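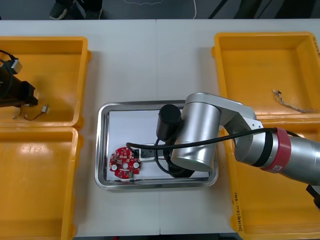 Ticket: loose leads and boards getting mixed at the sorting table
Raised by: Borislav Lazarević
Site: Bondside, bench 2
Opened: 9/30/20
Priority: normal
Status: waiting for parts

Problem
Leads are ending up in the wrong yellow bin. A batch of 12 Teveo boards went back to Gonden with the wrong lead packed, and two had scratches on the underside.

Checked so far
Bin labels - the only marking on the lower right bin is handwritten up the side wall. It is hard to read from a standing position and means nothing to the late shift.
Tray - the steel tray stays in the middle with a white sheet in the bottom. The round red boards should sit on the sheet and not touch the metal. No fault found with the tray.
Bundles - the thin coloured wires tangle when they go in loose. Pulling one out brings the rest with it, and a short one can drop into the next bin without being noticed.
Table - the join between the two panels is level. Ruled out.

Action
Printed labels ordered from Nikolaidis, to go on the front of each bin. Ties also ordered, pack of 600. Until they come, one type of lead per bin and one board in the tray at a time.

Update
Labels arrived, ties did not. Supplier now says October. Please don't use the large ties from stores - they crush the small plugs.

Ticket stays open until the ties are in.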